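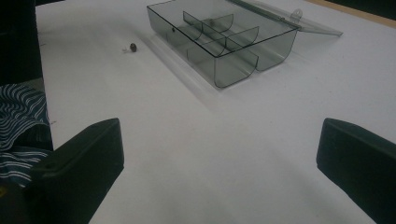
Page last changed: Thursday, May 14, 2020

Sorting small parts before the stores move

The stores at Grinton will move to the ground floor at the end of the month, and the drawer stock has to be sorted first. Fixings, fuses and seals are affected. Pipe and sheet stay where they are until the racking has been inspected.

Stock numbers do not change. The location code does: the old codes gave room and shelf, the new ones give bay, drawer and compartment, in that order. A seal kept in bay 5, drawer 12, compartment 9 is written 5-12-9. Leading zeros are not used, as the Lunska stock program strips them on import and then reports a mismatch.

Machine screws are sorted by thread first, then by length, then by head. Stainless and plated screws of the same size must not share a compartment. Mixed lots that cannot be identified with the thread gauge go to Mattes Hagedorn, who will decide whether to keep them – most will be scrapped.

Divided boxes with a curved compartment floor are preferred for washers and other flat parts, which are hard to pick out of a square corner. Deep boxes are for parts longer than a finger. Do not stack open boxes in the drawers.

Labels are printed on the Ando printer in the goods-in office. Use the narrow tape and the second template in the list. The first still carries the old code format and will be removed once Albane Hoarau has cleared the remaining orders that refer to it.

The drawer cabinets are rated at 320 kg each, evenly loaded. Heavy items go in the bottom drawers, and only one drawer may be open at a time.

Orders to Lecomte placed before the move keep the old delivery point. Questions about codes go to Noémie Riviere, and questions about the cabinets to Perrine Caron.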